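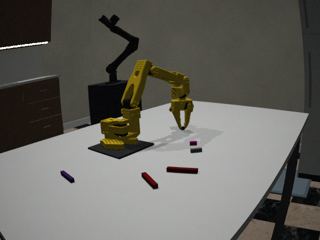

Many of you asked me how our dance and music evenings in Worville began, so I will write it here in small posts. My English is from school and from my husband's television, please be patient with me.

**1.** The first evening was in July, in the yard behind the old feed store. We had 23 people and one accordion. I know the number because I cooked the soup, and I had borrowed 23 bowls, and I ate mine from a cup.

**2.** The accordion belonged to Narine. She learned to play from her grandfather and she never learned to read notes. When somebody asks her for the key of a song, she plays the first chord and looks at you until you find it.

**3.** We did not call it a festival at that time. On the paper at the grocery store it said "Dancing, 7 p.m., bring a chair." Some people still call it "Bring a Chair," also the ones who were not there.

**4.** The name Surkura came in the second year. It is the name of a circle dance which Narine's family does at weddings, with small steps to the left and a stamp. I have looked for it in books and did not find it, so I can tell you only how they do it in her kitchen.

**5.** How to do the Surkura, for those who will come on the next evening:

- Hold the little finger of your neighbor, with your arms down.
- Walk three steps to the left, then stamp with the right foot.
- Go one step back. Wait one beat.
- Start again. The music becomes faster and you will notice it too late.

**6.** A correction to number 5. My daughter read it and she says that the stamp is with the left foot. We tried it in the hallway and she is right. Please stamp with the left.

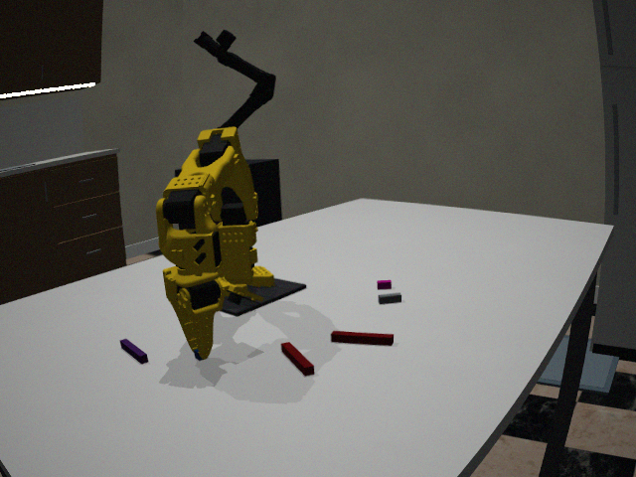

**7.** In the third year the Zerouali brothers joined us with a fiddle and a frame drum. They had played before only for their own relatives and they were very nervous. They stood with their backs to the people for the first two songs, and after that Narine took the older one by the shoulders and turned him around.

**8.** Now there are 69 names on our list of players and singers. They do not all come on one evening, thank God, we have one kettle.

**9.** Somebody wrote to me and asked if one must have a "tradition" to take part. I do not know how to answer this well. My own family comes from the north of Germany and what we sang at home was mostly from the radio. I bring a harvest song which I learned as an adult, from a record, and I sing it with the wrong accent for that region. Nobody sent me home until now.

**10.** What I would ask is that you tell us where you have the song from. If your aunt taught you, say her name. If you have it from a recording, say this too. Last year a young man sang a rowing song and told us that he had learned it on the bus that same day, and we all learned it from him in ten minutes.

**11.** About money, which was also a question. The evening is free. We put out a hat, and what is in the hat pays for the hall and the tuning of the piano. The piano is still not in tune. It has one key in the middle that stays down, and our singers have learned to sing louder at this place.
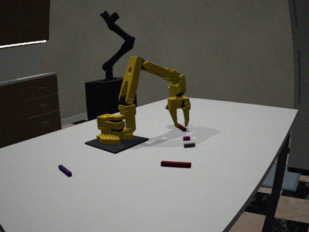 ## The winter evening

**12.** Today is November 22, 2023 and I can finally tell you that we have the hall for the winter evening. Doors open at 6, and the circle dances start when Narine has finished her tea.

**13.** There will be 10 short sets. Each set is two songs, please not three. I say this with love and I am looking at the Zerouali brothers.

**14.** If you want to play, write to me before the end of next week with your name, your instrument and your two songs. If you need the piano, tell me which songs, and I will tell you if they use the bad key.

**15.** Shoes: the floor was sanded in the fall, so please leave the boots at the door and bring something soft. Thick socks are also fine, but be careful with the stamp.

**16.** Soup again. Lentil, and one pot without meat. I have more bowls now.

Wiebke Sperling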